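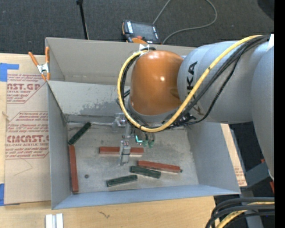 The KUKA arm over the picking bin at Nouri, with red and green bars on the bin floor.

Visit to Nouri, 30/07/2020

Three of us from Osier went to see the picking cell at Nouri before we put numbers in next year's equipment plan. We have one hand-loading station that we would like to automate. Parts come to us jumbled in bins, a person picks them out and lays them in a fixture, and we have trouble keeping that job filled on the second shift. Nouri sells and sets up used and new arms for shops about our size. Rustach, the other firm on our list, could not take visitors this summer, so we only have their paper quote to compare.

Amirhossein Kiani showed us around. He runs the test area and also writes the quotes, which saved us some back and forth. We had sent our questions ahead of time and he had printed them out.

The setup is plain. An orange and gray arm reaches down into an open gray bin on a wooden table, and the gripper has a long metal finger on it. The parts that day were rectangular bars in red and green, lying at different angles. I asked about the scratches on the bin floor. Kiani said to plan on wear there and to treat bins as something you replace, the way we treat fixture pads now. We had no line for bins in our draft budget. We do now.

The sloped walls of the bin got more discussion than I expected. Parts that end up flat against a straight wall are hard for a finger to get behind, and he would sooner spend money on the bin shape than on a fancier gripper. Our own bins have straight sides. Changing them means changing the carts too, so I have asked for the cart drawings before we go any further.

Cables were the next thing. On this arm they run along the outside, yellow and black together, with a wide loop around the wrist. He told us to budget for one full spare set from the start and to keep it on the shelf at our plant. The wait for replacements is what hurts, more than the price. He also said to let the arm go through its whole range slowly before tying anything down, and to do it again after any change to the gripper.

What we wrote down on cost

The arm is the part of the quote that everyone looks at, and it is the part that moves the least. The items below are the ones we had missing or too low.

Gripper fingers: 90 dollars each if we machine them ourselves from Nouri's drawing. We should plan to go through several while we learn.

Bin, made to order with sloped walls: 3,104 dollars for the first batch, delivered. Later batches are quoted separately.

Guarding and floor work: not included by Nouri or by Rustach. Our maintenance group put in more than 2,000 dollars as a placeholder. I think that is low, and we need a real quote from Nerkwood, who did the fencing on our press line.

Training: two people for the first course. Kiani suggested sending one person from each shift instead of two from days, and we agreed.

Test parts: Nouri wants 100 of our real parts for a trial, including bent ones and ones with burrs. There is no charge for the trial but we pay freight both ways.

New or used

Nouri will sell us a used arm with a new controller, or all new. The used one is cheaper by enough to cover the bins and the training. The catch is spare parts in later years, and he did not try to talk us past that. For a single station I lean toward used. If the plan grows to three stations, I would want all of them to be the same model, and that points to new. We need to settle the number of stations before we argue about this any more.

Other notes

The teach pendant is larger than the one on our old palletizer. Our setup people should try it with gloves on before we decide where it hangs.

Ask for the floor anchor pattern early. The spot we picked at our plant has a drain — we may have to shift the whole cell toward the dock side.

Rustach's quote leaves out freight and startup help. I have written to them for both so the two quotes can be compared line by line.

Nouri will hold the quoted prices until November. To make that date, the trial parts have to be packed and shipped well ahead of the budget review. I will collect them from the second shift and mark the bent ones. The cart drawings, the Nerkwood quote and the answer from Rustach go in the same folder as this report.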